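4.2 Division of work at the plate station

The tableware bench at Skerkidcombe was the second of the 3 benches studied, and the one where the change in duties was greatest. Before the Kodura cell was introduced, one person per shift took round plates from a stack, set them on the bench for a surface check, and passed them on to packing. The same person entered rejects at a keyboard and kept the bench clean. Handling, checking, data entry and cleaning were all listed under a single job title, bench hand, and paid at a single rate.

After the change, placing and lifting the plate was given to an arm with a two-finger gripper. Checking stayed with the bench hand, as did data entry and cleaning. A further duty, which the site calls minding, was added: the bench hand watches the grip on the rim, stops the arm if the plate tilts, and resets it. Minding did not appear in the written job description at the time of our visits in August, although all of the staff we spoke to named it as part of their work.

We interviewed 16 bench hands and 2 shift leads. Interviews lasted 42 minutes on average and were held away from the bench. Most respondents reported less strain in the wrist and thumb. Several reported that the work had become harder to pace. Under the earlier arrangement a bench hand could work quickly for part of the hour and slow down later; with the arm in use, the interval between plates is fixed by the controller and can be changed only by a shift lead. Gregor Pollock, shift lead on the morning rota, held the setting constant during our observation period at the request of the authors.

The second point raised was the rim. A plate held by hand is supported from beneath, while the gripper takes it at the edge. Bench hands had therefore learned to judge a good grip from the angle of the fingers against the rim, a skill that had no counterpart in the earlier work. Shireen Ndlovu, who trained new staff at Skerkidcombe and previously at the Callow site, estimated that it took a new starter 3 weeks to make this judgement without help. The training plan supplied with the cell allowed one day.

The third point was the work surface. The dark, glossy covering was chosen by the site so that pale plates would stand out against it. Staff on the bench found the glare from the overhead lights tiring, and two had asked for a matt covering. The request was recorded under equipment and not under working conditions, and so was not seen by the staff representative. We return to this in Section 5.

Figure 4 shows the plate station from four viewpoints.

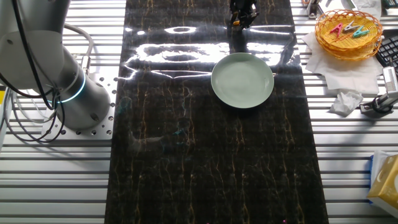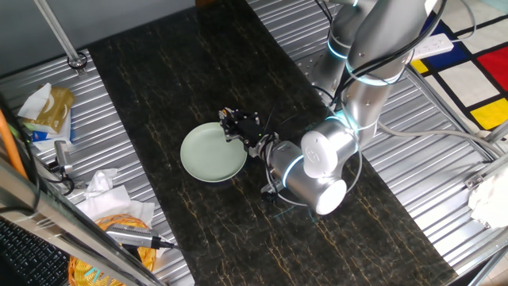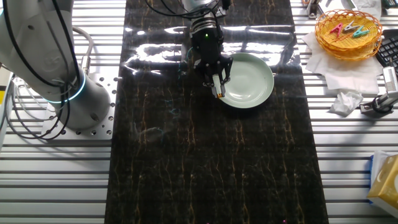
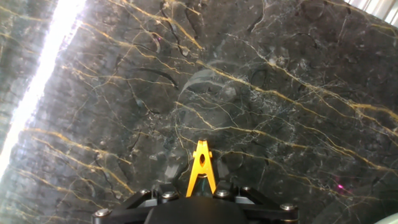 Figure 4. Plate station at Skerkidcombe. First: pale green plate on the dark surface, with the gripper above. Second: gripper at the right rim, seen from another side of the bench. Third: gripper at the left rim. Fourth: close view of the veined surface, with the gripper fingers and their bracket at the bottom.

4.3 Comparison with the Callow bench

The bench at Callow handled the same range of tableware but kept placing and lifting as manual tasks. The arm there was used only to move full trays of plates to packing, following the layout proposed by Fourie, the contractor for both sites. Bench hands at Callow set their own pace within the hour and described no duty equivalent to minding. They reported more wrist strain than their colleagues at Skerkidcombe, and fewer of them asked to be moved to other work. Reject entries were compared over a run of 1000 plates at each site, using the same check sheet. The difference between the two sites was small, and we do not treat it as evidence for either layout.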